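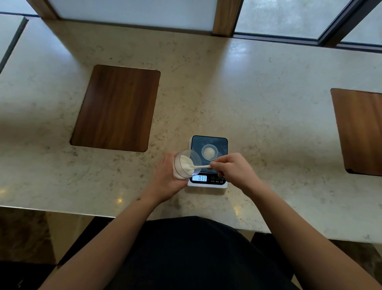

Call for participants: Nillovis student dosing project

Print this page | E-mail this page

The Nillovis project at Loltley College is looking for 11 adults to take part in a study of how people weigh out powder by hand. The recordings will be used by second-year students on the Robotics and Automation course, who are programming an arm to do the same job with a spoon and a kitchen scale. No knowledge of robots or programming is needed.

Background

Industrial powder feeders use screws or vibrating trays and are built for one material at a time. The students have been set a different problem: a general-purpose arm, a plastic spoon, an open container and a target weight. Their first controller, written by Iker Mateos and Lâm Chu, moves the spoon along a fixed path and shakes it over the receiving cup. It overshoots on fine powders and leaves too much behind on the walls of the source container. The next version is to be based on recorded human movement. The aim is a set of 1000 spoon transfers, labelled by stage: scoop, lift, travel, release, return.

What participants do

Each participant attends two sessions in the teaching kitchen at Fillham House. You will stand at a counter and move powder from a larger container to a small one on the scale, working towards a weight given to you by the student running the session. You choose how to hold the container and when to stop. Sessions are filmed, and the footage covers the hands, forearms and worktop.

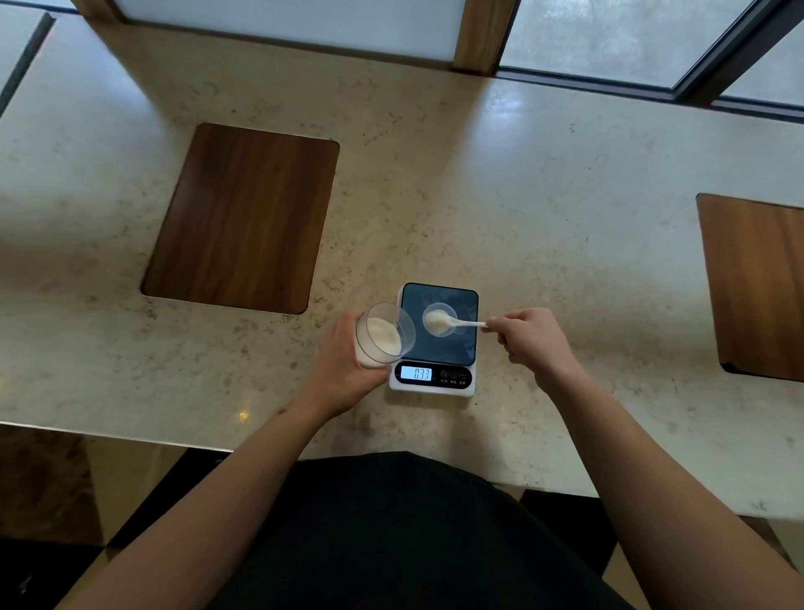 Release is the stage that gives the students most trouble. A person can tip a spoon a little, wait, look at the reading and tip again, and these small corrections are hard to write down as rules. The labels therefore have to record where the spoon is as well as what the scale says. With the display at 033, for instance, the bowl of the spoon is down in the small cup on the platform, and the larger cup is still tilted in the left hand, powder lining the inside. The reading alone would not separate that moment from one in which the spoon had been taken away. Participants are asked not to hurry this part and not to correct their natural movement for our benefit.

Two-handed work is of particular interest. The current arm has its source container clamped upright, and Olanrewaju Ekpo's group is now designing a holder that can be tilted under control.

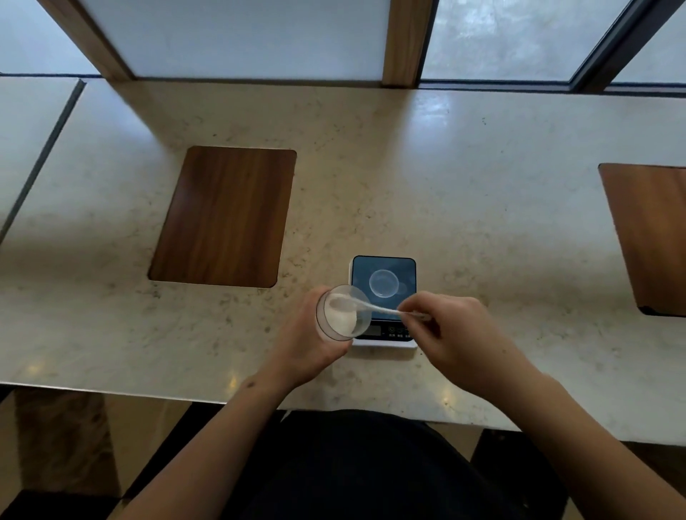 The angle of the source container will be measured from the footage, along with the grip on the spoon. Both affect how far the spoon can reach without touching the rim. Where the glass is held tilted over the scale, with its mouth slightly up and the powder gathered towards the lower side, the spoon can go in at a slant and be pinched near the end of its handle. The student gripper closes much nearer the bowl, and the groups want to know whether a longer reach is worth the loss of stiffness.

Who can apply

- Aged 18 or over
- Able to stand at a counter and use both hands
- Comfortable handling fine food powders
- Free to attend both sessions in March

Left-handed applicants are welcome. Experience of baking, pharmacy work or laboratory weighing is useful but not required. Please tell us if you have a food allergy or a breathing condition.

Payment and data

Travel within the Loltley area is refunded and lunch is provided at each session. Footage is stored on the course server under a number, and you may withdraw at any point before labelling starts.

How to apply

Write to Aino Niskanen, project supervisor, at the Shabalala Workshop, Loltley College, giving your name, your preferred hand and whether mornings or afternoons suit you. Morning sessions start at 9.30 am.

E-mail the project supervisor
Print this page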